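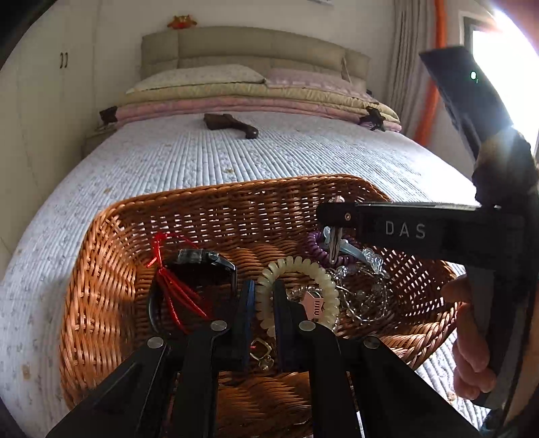

Cómo medir la corriente en reposo de un microcontrolador (y bajarla hasta que dé gusto)

Publicado el 11/12/21 en Taller

Si alguna vez has montado un sensor a pilas convencido de que duraría un año y te lo has encontrado muerto en tres semanas, este tutorial es para ti. ¡A mí me ha pasado más veces de las que quiero confesar! La culpa casi siempre la tiene la corriente en reposo, esos microamperios que se escapan mientras el circuito supuestamente duerme, y perseguirlos es una de las cosas más entretenidas que se pueden hacer con un multímetro y una tarde libre.

Vamos a trabajar con un nodo de temperatura que despierta cada pocos minutos, toma una lectura, la envía por radio y vuelve a dormir. El mío lleva una placa Cornine de 3,3 V, pero el método vale para cualquier otra.

Lo que necesitas

Un multímetro con escala de microamperios
Una resistencia de 10 ohmios al 1 %
Un condensador electrolítico de 470 µF, 10 V o más
Un interruptor pequeño o un puente de quita y pon
Cables con pinzas de cocodrilo
Soldador, malla de desoldar y un poco de paciencia

Paso 1: entender el problema del multímetro

En la escala de microamperios, el multímetro mete una resistencia interna en serie que puede pasar de 100 ohmios. Con el circuito dormido no importa: 20 µA por 100 ohmios son 2 mV, una minucia. Pero cuando el micro despierta y la radio pide 80 mA, la caída teórica sería de 8 V. Evidentemente la placa no llega a arrancar, se reinicia, vuelve a intentarlo y se queda así para siempre (la primera vez que lo vi pensé que había quemado el regulador).

Paso 2: montar el puente

Pon el multímetro en serie con el positivo de la pila y el interruptor en paralelo con el multímetro. Con el interruptor cerrado, la corriente pasa casi toda por él y la placa arranca sin problemas. Espera a que el programa entre en modo de sueño, abre el interruptor y lee. ¡Ya tienes tu primera medida!

El condensador va entre alimentación y masa, del lado de la placa. Ojo con la polaridad. Déjalo conectado un par de minutos antes de anotar nada: los electrolíticos tienen una fuga que al principio es bastante alta y luego va bajando, y si mides demasiado pronto se la cargarás al micro. Para que quede fuera de dudas, mide también el condensador solo, conectado a la pila a través del multímetro, y resta esa cifra.

Paso 3: apuntar la cifra de partida

Mi nodo, recién programado, daba 2611 µA dormido. Más de dos miliamperios y medio sin hacer absolutamente nada. Con una batería de 500 mAh eso son unas 190 horas, ocho días escasos. Un desastre precioso, porque hay muchísimo margen de mejora.

Paso 4: buscar a los culpables

Ve de uno en uno y mide después de cada cambio. Si tocas varias cosas a la vez no sabrás cuál ha funcionado, y además te pierdes lo divertido.

El LED de encendido. Es el sospechoso habitual. Levanta la resistencia que lleva en serie y se acabó. En mi placa se llevaba más de la mitad del consumo.

El regulador. Muchos reguladores lineales clásicos gastan varios miliamperios por el simple hecho de estar conectados, y otros más modernos se quedan en uno o dos microamperios. Busca «quiescent current» en la hoja de datos y fíjate en la curva completa, no solo en el valor típico de la portada.

Los pines al aire. Una entrada digital flotante puede quedarse a media tensión y hacer que la etapa de entrada conduzca. Configura los pines sin usar como salida a nivel bajo, o como entrada con pull-up si no estás seguro de adónde van.

Los divisores de tensión. Dos resistencias de 10 k para medir una batería de 3,7 V se comen 185 µA continuos. Cámbialas por dos de 1 M con un condensador de 100 nF en el punto medio y el consumo baja a menos de 2 µA. Comprueba después que el conversor sigue leyendo bien, dejando tiempo suficiente entre muestras.

Los sensores. Alimenta el sensor desde un pin de salida, si su consumo lo permite, y apágalo antes de dormir. Acuérdate de poner también a nivel bajo las líneas de datos: por los diodos de protección se puede colar corriente y el sensor se queda medio encendido, que es de lo más desconcertante.

Paso 5: medir el pico

Sustituye el multímetro por la resistencia de 10 ohmios y mira su caída con un osciloscopio. Cada 10 mV son 1 mA. Para esta medida retira el condensador, que si no te suaviza el pico. Si la placa se reinicia durante la transmisión, baja a 1 ohmio y vuelve a intentarlo.

Resultado

Después de todos los cambios, el nodo se quedó en 82 µA. Todavía se puede rascar algo (sospecho de la memoria flash, que no estoy mandando a dormir con su comando propio), pero la misma batería pasa a unos 250 días en reposo, sin contar los envíos ni la autodescarga. ¡Me puse a dar saltos!

Comentarios

Branwen Phillips
¿Sirve el mismo truco del interruptor con una pila de botón? La mía se viene abajo en cuanto transmite.

Respuesta del autor
Sí, pero mide primero con una fuente de 3 V, así separas el consumo del problema de la pila. Las de botón tienen mucha resistencia interna y no les gustan nada los picos.

Quang Khổng
En mi placa era el chip USB. Corté la pista que lo alimenta y bajé casi 400 µA de golpe. Gracias por el tutorial.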